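Home | Projects | Reports | Members | Contact

Wasto: a pavement and road robot for night deliveries
Final report, robotics project class
March 8, 2019

1. What we were asked to do

The task set in October was to build a small wheeled robot that could follow a street without a driver and stop at a given door. Our group called its robot Wasto. The other group in the class built Pikero, which is smaller and stays indoors, and this report does not compare the two. They were marked on different things.

The plan we handed in said that Wasto would drive itself along a residential street after dark, keep to one side of the lane, and carry a small parcel. Reading it again now, I think the plan was written by people who had only driven robots in corridors. It promises "robust night operation" and never says what that means. I helped to write it, so I am complaining about myself as well.

2. The robot

The base is a second-hand Bosten chassis with two driven wheels and a castor. We added a headlight, a forward camera and a small computer in a plastic box. The steering program is our own, but it leans heavily on a lane-finding routine called Siregar which the class has passed down from year to year. As far as I can tell, none of us fully understands the part that deals with broken lines. There are comments in it that argue with each other.

The idea behind Siregar is simple enough. It looks for bright edges against dark ground, guesses which ones belong to the lane, and steers to keep them at a fixed slant in the picture. On a bench with white tape on black card it works very well, and the class has a habit of showing it to visitors in exactly that form. I would ask future groups to be suspicious of the tape.

3. Driving at night

Night work was meant to be the easy half. There is less traffic, fewer people to step around, and lane paint ought to stand out well in a headlight. That was our reasoning and it was only partly sound.

The trouble is that the headlight makes a patch of its own. It is pale, it sits in the middle of the lane just ahead of the wheels, and it has a soft edge which the program is quite willing to believe in. Walls and kerbs lit from elsewhere are brighter than the paint in many places. Add the shaking of a castor on ordinary asphalt, and a camera which needs a long exposure to see anything at all, and most of what reaches the program is streaks.
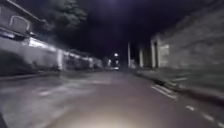
A person can still tell the road from the wall at that speed, and this misled us for a good while. We would look at the recordings, agree that the street was perfectly clear, and go back to changing numbers in the program. Siregar does not know what a street is. A long bright smear is a line as far as it is concerned, and the top of a wall makes a better line than dashed paint does.

We tried 7 settings of the exposure time. Short ones gave sharp pictures that were nearly black outside the beam. Long ones gave us the rest of the street and smeared it. The setting we kept is a compromise, and I would not defend it beyond the one street where we chose it.

4. Results

We saved 419 short runs. A run counted as good if Wasto stayed on its own side of the lane to the end without anyone taking over. Almost 60 per cent of them were good, and that is the figure on our poster. I argued for leaving it off.

My reasons were these. All the runs were on the same street, and most were in the same direction. The later runs used settings chosen by looking at the earlier ones, so the program had in effect been given the answers. We also threw away runs where the battery was low, and the rule for what counted as low was decided after we had seen how those runs went. The group did not think this mattered much. I think it matters more than anything in section 3.

The door-finding part was tried on two evenings and is not finished. The parcel was never carried outdoors.

5. What we would change

Slowing down would help more than any change to the program. We kept the speed up because the plan said a delivery should not take all night, but no one was waiting for a parcel and we could have halved it without harm. A better mount for the camera should come next, with some rubber in it. The headlight ought to be tilted or dimmed so that its patch falls lower in the picture, where the program can be told to ignore it.

I am less sure about replacing Siregar. Several of us want to train something new on our recordings. With recordings from a single street, I expect we would end up with a robot that knows that street by heart, and we would be very pleased with it until somebody took it round the corner.

The code and the run log are in the class folder. The log has gaps in the early part where we had not yet agreed what to write down. The spare castor is in the drawer with the Pikero chargers.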